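The long way to a T-shirt quilt

5 min read

I have been talking about making a T-shirt quilt for so long that my family stopped asking. Well, it's happening! The first tops are cut, I've ruined only one of them, and I am having more fun than I've had with a sewing project in years.

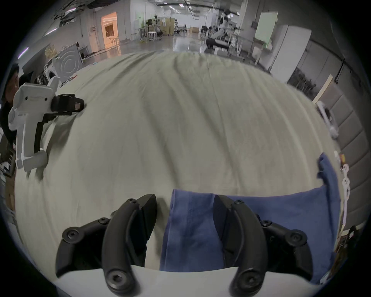
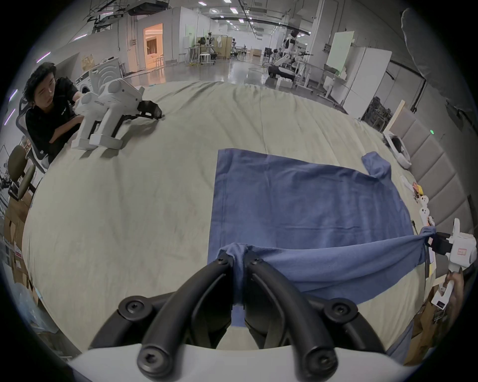

Let me start with stretch, which scared me off for ages. T-shirt jersey wants to move. It grows when you tug it, it curls at the cut edge, and if you sew two pieces of it together without any help you get a seam like a lasagna noodle. The whole game is getting it flat before anything sharp comes near it. A blue tee with its hem pulled taut looks lovely and smooth, and that's the trap I fell into with my first shirt — I stretched it nice and tight, cut a perfect square, let go, and watched it shrink into something closer to a kite. Now I lay each shirt down, smooth it outward with flat hands, and then leave it alone for a bit so it can settle.

After that comes the interfacing. I use a lightweight fusible one called Dollitside, and I can't say enough good things about it (I tried a heavier kind first and the test block could have stood up on its own). Cut the shirt apart roughly, front from back, sleeves off, and keep everything bigger than you need. Iron the interfacing to the wrong side. Then, and only then, cut your real square. Press straight down and lift, don't slide the iron around. Sliding drags the knit along with it and you're back to kites. If the front has a big rubbery print, put a cloth over it, or better yet flip the piece over and press only from the back. I learned this on a summer camp shirt from when I was eleven, and the print is now on the bottom of my iron.

Oh, the prints! This is the part I love most. I had a whole drawer of shirts I never wore and couldn't give away: the 10K I walked most of, a bakery where I worked the early shift and came home smelling like cinnamon, a band I saw in the rain, three different library reading clubs. Going through them took an entire evening, with a lot of sitting on the floor. I ended up with 20 shirts in the yes pile, which makes a good lap size in four across and five down with sashing between. A few plain ones made it in too. You need them. A quilt that's all slogans is like a room where everyone is talking at once, and a solid block here and there gives your eyes somewhere to sit.

For the sashing I bought a gray cotton from Nouri, the little fabric store by the post office, where they'll happily let you lay your shirts across the cutting counter if it's quiet. I went in at opening time and had three bolts out before I'd finished my coffee. Get plain quilting cotton for the strips, not more knit. It holds the whole thing steady, and the squares behave much better with something firm on every side. Wash it first! Your shirts have been through the washer up to 100 times already and they're done shrinking. The new cotton isn't.

A few odds and ends from my notes:

Use a ballpoint needle. I skipped stitches for a whole afternoon before I remembered I had a pack in the tin.

Make your stitches a little longer than usual.

If a design is too close to the neckline to get a full square, add a strip to the top and call it a border. Nobody who gets under the quilt will be measuring.

Save the sleeves. I'm cutting mine into small squares for a pillow, and the hems make good ties for tomato plants.

I still haven't decided on the backing. Flannel is the cozy choice and I keep petting it in the store, but it adds weight, and with interfacing on every block the top is already pretty solid. My other thought is an old cotton sheet, soft as anything and free. I'm planning to tie it with Plornico thread at the corners of each block, since my machine groans at the thought of quilting all those layers. If anyone has tied one this size and washed it a lot, please leave me a comment and tell me how the knots held up. I'm hoping to have it on the couch by November, and there are still 2 shirts that I need to go dig out of my mother's attic.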